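From: Signe Mogensen
To: umari-collect list
Subject: Re: [umari-collect] how many more table clearing runs?

Hi Damián, hi all,

Damián Villalba wrote on Thursday:
> We have 1484 episodes of table clearing in the set now. Wullis says
> the target is 2000. Can we just do the rest with the same layout?
> Resetting the table takes longer than the run itself, and people
> are getting grumpy. Also, do we keep the ones where something is
> on the floor?

I'd really like us not to do the rest with the same layout! I went through a bunch of the September episodes last night and you can tell the policy is going to learn "food lives on the left, reach there" and not much else. Move things around, please. Swap the cup for a bowl, lay it down, stand it up, put the tomatoes at the back, whatever you feel like (within reach of both arms, obviously).

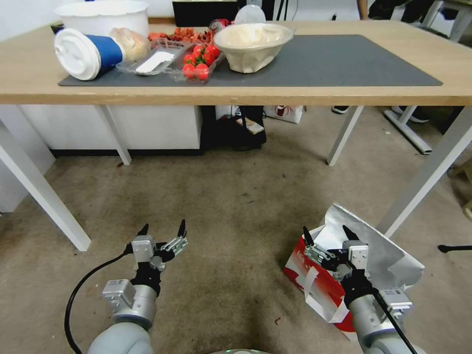
As for the floor, yes, keep them. Bags and wrappers end up down there in real kitchens too, and we have very few examples of the arms going that low. I'd love to have 200 of those before we close this round. Tag them "floor" in the notes field so I can find them again, because last time I had to scrub through everything by hand and it took my whole afternoon.

Only throw an episode out if the teleop link drops or you bump the table hard. A fumbled grasp that you recover from is fine, I want those! Just don't stop recording halfway.

On resets: try working in pairs, with 2 people swapping between driving and resetting every half hour or so. The Sterix folks do it that way and they seem a lot less grumpy than us.

Signe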